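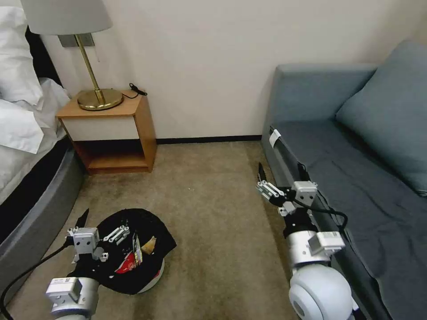

How to Wash a Baseball Cap by Hand (and Keep Its Shape!)

Caps pick up more grime than almost anything else we wear, and then they land on the bedroom carpet like the black one here, upside down with the crown open like a bowl. Mine live on the floor too, so no judgement from me. I used to throw them in with the towels until a navy one I really loved came out with a brim like a crisp. Suha Smadi, who I shared a flat with in Jiltivberg, showed me how her mum did it in the sink, and I've never gone back. It's so satisfying when you see the colour of the water!

What you'll need

A washing-up bowl or a clean sink
Mild liquid detergent (wool wash is lovely if you have it)
An old soft toothbrush
A clean towel you don't mind getting damp
A small bowl or a balloon, for drying

Check the brim first

Flick the brim with a fingernail. A dull, bendy sort of sound usually means plastic inside, and you can soak the whole cap. If it sounds hollow and papery, or you know the cap is properly old, it may well be cardboard, and cardboard goes to mush. Skip the soak for those and go straight to spot cleaning, further down.

Wool caps can be hand washed too, but keep the water cold from start to finish.

Step 1. Brush it off

Turn the cap over and give the inside a good going over with the dry toothbrush. Carpet fluff and hair love to gather in the seams and under the sweatband. A loop of sticky tape round your fingers gets the rest. Black caps show every bit of lint, so spend an extra minute on those.

Step 2. Test for dye

Dab a hidden bit of the inside with a wet white cloth and a drop of detergent. A faint smudge is fine. If plenty of colour comes off, keep it to a quick wipe and don't soak it.

Step 3. Treat the sweatband

Most of the dirt is here – sweat, sun cream, make-up, all of it. Rub a little neat detergent along the band with your fingertips, then work it in with the toothbrush using small circles. Leave it for 10 minutes.

Step 4. Soak

Fill the bowl with cool water, swish in a teaspoon of detergent and lower the cap in. Give it a gentle squeeze now and then. I leave mine for 26 minutes, which is the length of the radio quiz I listen to, and for a really grubby one I change the water and go again. Don't use bleach, even on white.

Step 5. Rinse

Hold it under a cool tap until the water runs clear and there are no bubbles left. Dried soap leaves pale tide marks on dark fabric, so keep going a bit longer than you think you need to.

Step 6. Press and shape

Don't wring it! Press it between two layers of towel, then pop it over an upturned bowl or a blown-up balloon and smooth the panels down with your hands. Curve the brim gently where you want it.

Dry it somewhere airy and out of direct sun. Overnight does it in August, but allow a full day or more in winter. Keep it off the radiator.

Spot cleaning for cardboard brims

Use a barely damp cloth with a tiny bit of detergent, work on the crown and band only, and wipe again with plain water. Pat dry straight away and shape it as in step 6.

Happy scrubbing – and do try the balloon!

Najwa Awad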